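The road to the Benkirane mill climbs for 6 miles after the last gas station, and I had been told twice to take it slowly. I took it slowly. By the time I pulled into the gravel lot it was a little after nine, the May fog was still sitting in the lower terraces, and a row of people in borrowed rubber boots was already lined up by the barn door with paper cups of mint tea. So I got my boots (one size too large, two pairs of socks solved it) and my tea, and joined the end of the line.

I have wanted to see this place for years. Most of us who cook at home have a bottle of olive oil by the stove and only a dim idea of how it got there, and I include myself, even after writing these visits for as long as I have. Benkirane opens its doors to the public once a year, in spring, when the pressing is long over and the machines are clean and there is time to talk. You don't get to see the fruit come in, which I was sorry about, but you do get the whole place more or less to yourself, and the people who work there are rested and happy to answer anything.

We started among the trees. The oldest block stands behind the house, 100 trees planted so far apart that I asked if some had died. No, our guide told me, they were set that way on purpose by the family who had the land before, so that a cart could turn between any two of them. The newer rows are much closer and pruned low, like a hedge that has been talked into behaving. The blossom was just beginning, tiny and cream colored, and I'm afraid I held everybody up by sniffing at it. It smells of very little. A lady from the next county said it gave her hay fever every year of her life and she came anyway.

From there we went down to the mill room, which is cooler than you'd think and has a smell I can only call green, even months after the last batch. The old stone wheel is kept in one corner and hasn't turned since the steel crusher came in. I had hoped to hear a romantic speech about stone, and instead we got a very sensible one about how hard it is to clean. The crusher, the long mixing trough and the spinner all stand in a line along the north wall, and the guide walked us from one to the next and let us put our hands on the lids. The trough is where the patience goes. The paste turns over slowly in there, and if it gets too warm the flavor suffers, and if you rush it you leave oil behind.
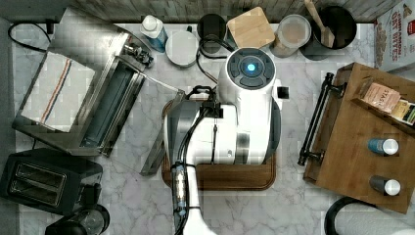
Vol. 19, No. 6

After the mill room came the part I had driven up for, and that was the tasting. They do it at long tables under the fig trees, with little blue glasses so you can't judge by color, and a plate of sliced apple for in between. You warm the glass in your palm, take off the lid, breathe in, and then take a noisy sip with plenty of air. Everyone is shy about the noise for the first glass and by the third the whole table sounds like a bathtub emptying.

We had four oils. The first was last fall's early pressing, sold under the Kandura label, and it made half the table cough, me included. That peppery catch at the back of the throat is what you're supposed to want, and I do want it, on white beans or a thick slice of toast. The second was a mild one for baking. The third I liked least and my neighbor liked best, so we traded glasses and were both very pleased with ourselves. The fourth was two years old and had been left in a clear bottle on a windowsill, and it tasted like crayons. I went home and threw out a bottle of my own that same evening.

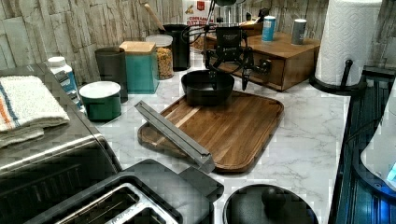 Lunch was included, and it was a good one. There was a lentil salad with a lot of parsley, flat bread from the outdoor oven, soft white cheese, and an orange and olive oil cake that I asked about so many times that somebody finally wrote the recipe on the back of my parking slip. (It wants three oranges, and you boil one of them whole.) Flitar, the little dairy across the valley, had brought the cheese over and was selling it from a cooler at the end of the table. I bought two and ate most of one in the car.

The shop is in the old stable. Prices are fair, and if you bring back an empty tin they'll fill it for less. I came away with a large tin of the Kandura, a bar of soap for my sister, and a small olive tree in a pot, which rode home belted into the passenger seat.

A few practical things if you're thinking of going next spring. The visit costs 13 dollars with lunch, and children eat free. Booking is through Zosumer, and the places go quickly once the date is posted, so put your name on the mailing list over the winter. The path through the terraces is steep and slick in the morning, but they'll drive you down to the mill in the farm truck if you ask when you arrive. Dogs have to stay in the lot. Bring a sweater for the mill room and a hat for the tables, and fill up at that last gas station, because the next one is a long way down the other side.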